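Wellness Apps and the People Who Have to Wear Them

March 24, 2018
By Yusri Menon

My sister-in-law works nights in a county dispatch center, so I hear a lot about stress programs. Last month her department rolled out another one. It's called Gavau, it lives on your phone, and it asks you how you feel on a scale of one to five at the start and end of every shift. If you answer "two" three times in a row it sends you a breathing exercise.

I have nothing against breathing. I do have something against a county paying for a subscription when the same dispatchers have been asking for a second person on the overnight desk for as long as I've been writing this blog.

The sales packet is on the county website under the agenda attachments, if you have the patience. It's 85 pages. I read all of it over two evenings and would like those evenings back. The main claim is that departments using the app saw "improved resilience." Resilience was measured by the app. The people who filled in the survey were the people who were still using the app at the end. I looked for what happened to the ones who quit using it and found nothing, not even a footnote.

There's one number I could check. The packet says 207 employees took part in a trial in another county. I wrote to the vendor and asked how many were invited. A polite person wrote back that 1147 employees had been "given access." So most of them never bothered, and the results come from the ones who did. Maybe it helped them. Maybe they were doing fine to begin with and like apps.

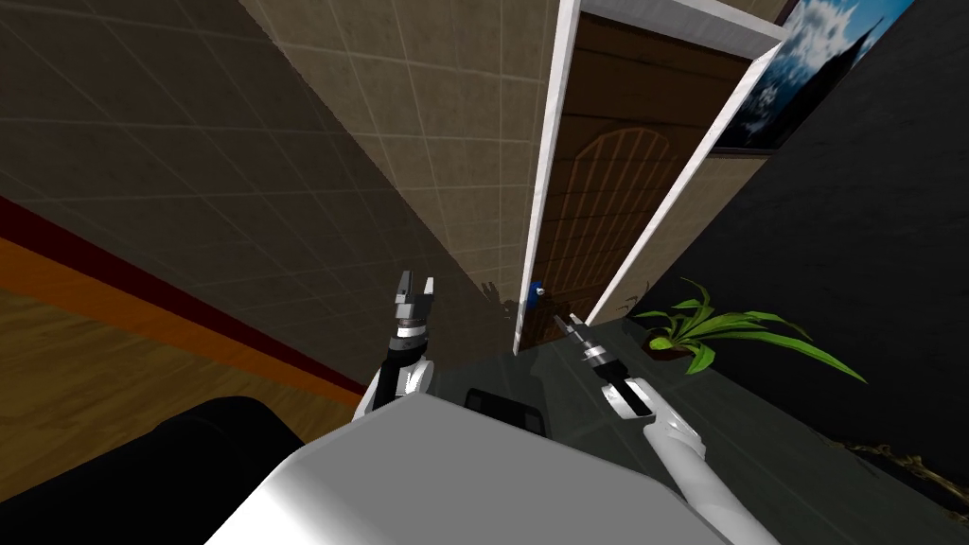
What the dispatchers want

I asked Socorro Correa, who spent most of her career on the radio and now trains new hires, what she'd do with the money. She didn't have to think long.

"Let them get up after a bad call," she said. "Ten minutes. Somebody covers the board and you walk outside. We used to do it informally and then we got too short."

She also said the thing I hear from everybody in that line of work, that they don't trust where the answers go. The privacy page says supervisors see only "aggregate trends." On a night desk with 2 people, how aggregate is that going to be? If the average mood drops on a Tuesday, it won't take a detective.

I put that question to the county's human resources office and was told the system "meets industry standards." I asked which ones. I'm still waiting, and to be fair they may be busy, but it's been long enough that I've stopped checking.

Before Gavau there was Drendard, which some of you will remember as the wristband. It tracked sleep. People who work rotating nights learned that they slept badly. The bands went in a drawer, and the contract ran out, and I've never seen a report on whether any of it did any good. I filed a records request for one and got back the invoice.

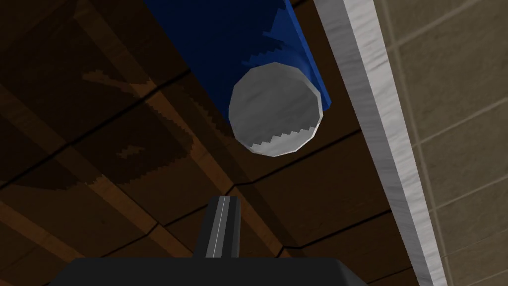
What I'd need to see

I'm willing to be wrong about this. A few of the dispatchers like it, my sister-in-law's partner on the desk among them — he says the reminders get him to eat something before four in the morning. That's worth something, though a kitchen timer would do it too.

So here's what would change my mind. Count everybody who was offered it, including the ones who deleted it the first week. Look at sick days and resignations, which the county already tracks and which don't depend on anyone's mood at six a.m. Have someone other than the vendor do the math. And put the cost next to the cost of a part-time relief position, on the same page, so the board has to look at both.

The renewal comes up in April. Public comment is three minutes a person and you have to sign up before the meeting starts. I'll be there, probably talking too fast. If you work dispatch or fire or on an ambulance and you don't want to stand at a microphone, write to me and I'll read yours without a name on it.

Recent posts
Who Reads the Exit Interviews?
Tang, Genau and the Scheduling Software Mess
Overtime Is Not a Staffing Plan
I Tried the County's Online Claim Form
A Records Request, Nine Weeks Later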